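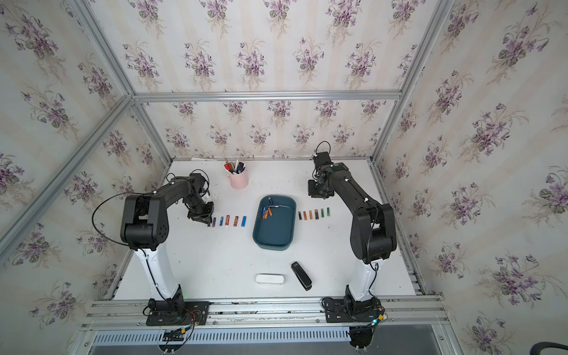
Handout 4: Good Practice at a Two-Arm Bench Cell

Robotics Lab, Sketdale Technical College
Read before your first session in the cell.

1. Why we have rules for small arms

Bench arms are light and slow next to factory machines, and students stop paying attention to them sooner. They can still pinch a finger, and two of them working over one table can hit each other. The rules below apply to every cell in the lab, including battery sorting.

2. Before power on

Check that both base plates are tight on the rail. Push each base by hand. It should not move.
Follow each cable from the gripper back to the base. Leave enough slack for full reach. A loop is fine if it stays clear of the other arm through the whole motion.
Look at the wiring at the front rail. Loose connectors get reported, and the cell stays off until they are fixed.
Know where the stop button is. Both partners should be able to reach it.

3. Shared space

Each arm has its own side of the table. The tray in the middle is shared, and only one arm may be over it at a time. In the Hauser control software this is set as a locked zone. Do not turn the lock off to save time - a waiting arm costs you 2 seconds, and a bent wrist camera costs the group a week.
If you teach new positions, test them at 40 percent speed with one arm parked. Then run both.

4. Handling loose cells

AA batteries are easy to grip and easy to damage. Set the grip force to the lowest value that holds the cell, and close on the middle of the body, never across the two ends. Before each run, inspect the cells by hand. Anything dented, leaking or with torn wrapping goes in the Pimetti bin by the door.
Keep metal tools out of the tray. A screwdriver shaft across a pile of cells can short them.
Lay out the rows with a gap between cells so the fingers can get in.

5. Other items on the table

Some tasks use extra objects on purpose. If they are part of the setup, write them on the run sheet with their positions. If they are not on the sheet, take them off before you start.

6. Reaching in

Stop both arms first. Pausing the program is not enough, as a paused arm can start again from the other keyboard. Wait for the stop message on the screen, then reach in.

7. Run sheet

Fill in one sheet per run: task name, grip force, speed, drops, and any stop with its cause. Keep failed runs. Hand in sheets for 3 full runs with your lab report.

Reading for next time: Gurnero notes, chapter 4, on zone planning.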